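Simthorpe Technical College
Working Safely Around Robot Arms, Unit 2: House Rules and Why We Keep Them
Notes by Korkor Sulemana, revised 13 April 2023

Welcome back, everybody. Last time we went through the big published standards and a few of you looked a little glassy-eyed by the end, which I completely understand (they're not written for bedtime reading!). So in this unit we come down to earth and talk about house rules, the plain, local kind that get taped to a wall and argued over at lunch. Please bring your copy of the Eshun checklist to class, since we'll be marking it up together.

First, a word on where house rules fit. A standard tells a builder or an employer what a safe cell has to achieve. The risk assessment looks at your own cell, with your own arm and your own tool on the end of it, and works out what could hurt someone. House rules come last, and they cover the everyday habits the first two can't reach: who may step up to the bench, what may be left on it, what you say out loud before you press start. If you only remember one thing about the order, remember that a house rule can never be used to patch over a missing guard or a stop button that sticks. Fix the guard. Fix the button.

A lot of people come to this course believing that a collaborative arm is safe all by itself. I believed it too, years ago, when I was working at Vanley and we got our first one. The arm can be built with force limits and still be carrying something sharp, or hard, or hot. It's the whole job you assess, meaning the arm, the gripper, the thing in the gripper, and the table it's all happening over. When you change any one of those, go back and look at the assessment again, even if the change seems silly and small.

Now the rules themselves, as we use them in the Draltness lab. I've kept the wording as it is on the wall.

Before power-up
Walk the whole bench once with your hands in view and look at everything on it.
Test the emergency stop. Press it, see that it takes, release it, and write it in the log.
Check that the mounting plate bolts are tight.
Trace each cable from one end to the other, and make sure it has enough slack for the full move.

While the arm is live
One person holds the pendant, and that person does nothing else.
Say "moving" before every start, loud enough to be heard over the compressor.
Hand-teaching speed stays at or below 175 millimeters per second.
Nobody reaches across the bench for anything. Stop the arm first, then reach.

At the end
Park the arm, power down, and spend 10 minutes putting the bench back the way you'd like to find it.

I want to linger on the bench itself, because it's where most of our August near-miss reports came from, and I'd guess it's the same in most labs. A bench with two arms over it fills up quickly. There's the workpiece and its tray, there's the scale, there's somebody's phone, and before long you have a surface where the task and the clutter are all mixed in together.
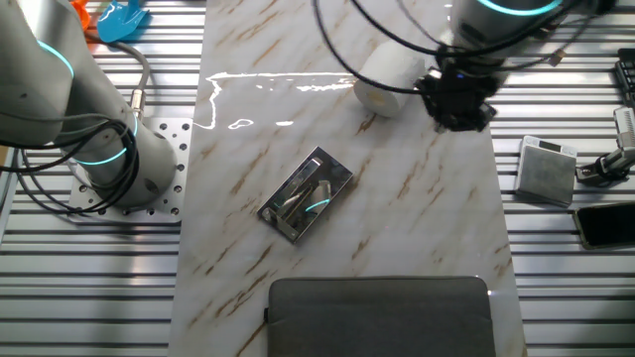
So the habit we teach is to sort everything on the bench into two groups before you start. Either it belongs to the task, and then it has a place that's written down, or it doesn't, and then it goes on the side shelf. Phones are the ones people fight me on! I know you want yours handy for the timer, but a phone within reach of a live arm is an invitation to reach.

Shiny surfaces deserve a mention too. Polished steel and glossy tabletops throw light back at you, and if your setup relies on a vision system the glare can hide an edge or make one up. Try turning the part or moving the lamp before you go changing the software settings.

For next class, please walk your own bench at work or in the lab, write down everything on it, and mark each item "task" or "shelf." Bring one rule you'd add to our list and one you think we could drop. I've changed the wall copy before on a student's say-so, and I'd happily do it again.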